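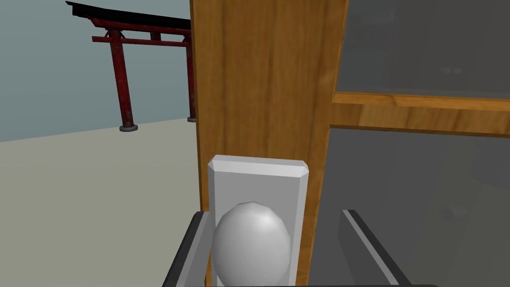 Sunday, lab to myself till lunch. Continuing the knob pregrasp stuff from last night. Sherif wants to know by tomorrow if the new Rorus detector can replace the template matcher, so today = run it on the house scenes, same planner, same controller, touch nothing else.

Setup for the record:

- Huven at head of main, rebuilt clean
- Rorus with the December weights (NOT the ones in the shared folder, those are the old ones)
- wrist cam only, no head cam
- gripper opens full at start of approach, closes on planner signal
- 50 episodes, fixed seeds

First try crashed at episode 10. Out of memory, the depth buffer wasn't getting released between resets. Younes hit this before and put a fix in his branch but never merged. Cherry picked it. Second try went all the way through.

Result: 37 of 50 reach a valid pregrasp. Template matcher got fewer than that on the same seeds, have to dig out the number for Sherif. Looked at the 13 misses by hand. Most are the same thing, two knobs in view and the detector jumps to the wrong one halfway through the approach. Double doors are bad for this. As soon as one leaf is open and the other knob shows up behind, both get a high score and the tracker has no opinion. 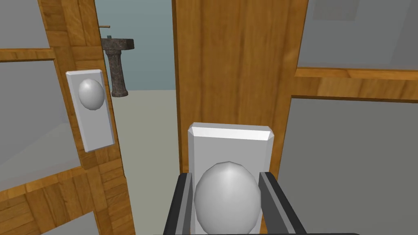

What I did: added a sticky target. Once the track is locked, any new candidate has to beat the old one by a margin for several frames in a row before we switch. Also weight by apparent size so the small far one loses. It's ugly, it's one if statement and two magic numbers in the config, but the switching went away on the seeds I replayed. TODO ask Younes if the tracker in Morsy already does this properly, I think it does and I'm reinventing it.

Second kind of miss is approach angle. Planner comes in along the plate normal, and the normal comes from the fit on the backplate. When the fit is off the fingers end up lopsided and the first contact is one finger only. Force spike, controller backs off, episode times out. Logged the normals, they're noisy close in, when the plate runs out of view at the bottom and there's less to fit on. Froze the normal once the plate touches the image border. Seems resonable. Not tuned.

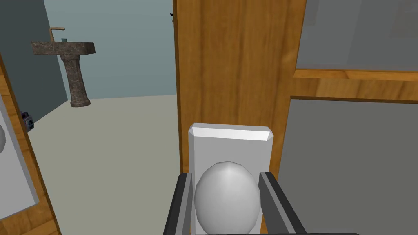 Sphere fit is the other thing I don't trust. It assumes a circle in the image and pulls a radius from that, then the radius sets the depth for closing. Up close with the wrist camera it's wide angle and looking along the knob at a slant, so what comes in is an oval, fat end down toward the gripper, and the fit splits the difference. Radius too big, center too high. Fingers are spread plenty wide so pregrasp still passes the check, it would only bite us at close. Swapped in an ellipse fit and take the center from the depth patch instead. Only checked on a few frames.

Also the pregrasp check itself is too generous. It says OK if the knob center is anywhere between the fingertips. Tightened to the middle half. That will drop the 37, fine, I'd rather know.

Lost target recovery, quick one before food. If no detection for 121 frames we go to search and sweep the wrist. Sweep goes way too far, camera ends up tilted down at wall, window and floor with no door anywhere, and Rorus starts giving low scores to a framed picture on the wall. Threshold kills those but I don't like that they exist at all. Capped the sweep and biased it toward the last good heading.
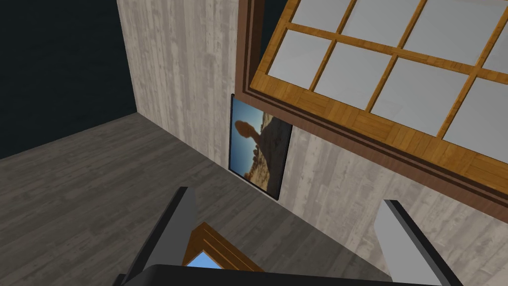
## Left to do

- rerun all 50 with sticky target + frozen normal + ellipse fit, then each one alone so we know wich one helps
- old matcher number for Sherif
- get Younes to merge the buffer fix, pls
- Zavlow export is still writing the quaternion in the wrong order, workaround is in my script, don't copy it anywhere
- search: start from the door plane if we have one

Rerun started 13:40, logs go in the usual place.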